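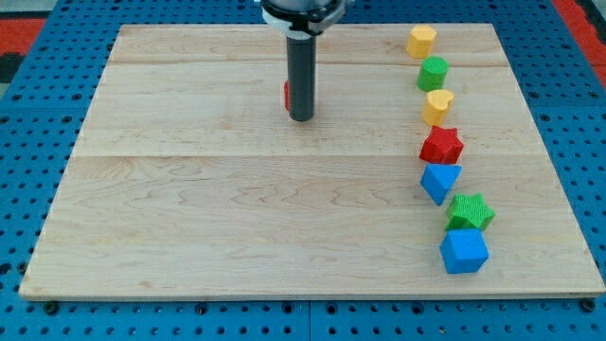
Shape blocks on the maple board, gripper over the middle plank.

Is the Lirkow gripper worth the extra over the Wenik for small toy blocks?

Posted by maple_bench

I'm trying to choose between two grippers for the same arm and I don't trust either spec sheet. The job is dull. Pick shape-sorter blocks (stars, a heart, a cube, a cylinder and so on) off a wooden board and put them down somewhere else, facing roughly the right way.

The Wenik came with the arm. The Lirkow is on loan until the end of March, and the seller says it is good for 2,000 picks before the pads need changing. I'd like to know what they were picking when they got that number, as I can't find it written down anywhere. My blocks have a fine crosshatched texture all over, and I suspect that helps any gripper look good.

I ran both through the same routine. The Wenik managed 74 good picks out of 90. I haven't put the Lirkow through the full set yet, but so far it looks a bit better on the stars and no different on the cube. Is that a real gain, or am I seeing what I've been told to see? The controller is an Aren, older firmware, if that matters.

oddbearing

Get the Lirkow. I've had one for over a year and it's miles better. Never had a bad pick with it. The Wenik is what they throw in to get the price down.

torque_and_tea

I'd be wary of "never had a bad pick". Everything has bad picks. What counts as one?

Before you spend anything, look at where the 16 misses came from. If they are mostly stars and triangles, your problem may be the angle the fingers close at, and a new gripper will only hide it. A star held across two points will twist out of nearly anything. Turn the wrist so one finger goes into the notch between two points and run the Wenik again. I did this with mine and most of the difference between the two went away.

A few other things I'd check:

Spacing. If your blocks are standing close together in a line, the open fingers can nudge the neighbour before they close on the one you want. The Lirkow opens wider by default, so it can do worse here. Set both to the same opening or you aren't comparing like with like.

The Aren. Older firmware closes at one fixed speed whatever you type in the box. Check that before you blame the hardware.

Order. Don't do all the Wenik runs first and all the Lirkow runs after. You'll have tidied up your camera setup in between without noticing. Swap over every ten picks, tedious as it is.

As for the 2,000, I asked the seller the same thing and got a brochure back. My pads looked tired well before that, though I was picking metal parts.

costache_user

Not what you asked, but have you looked at Costache? They do a plain two-finger one for less than either. The manual is poor and the cable is too short, so I can't say I love it, but it picks up a cube as well as anything I've tried. I haven't used it on a heart or a star, so take that for what it's worth. If the Lirkow has to go back in March anyway, I'd finish the full set on both and keep your money until then.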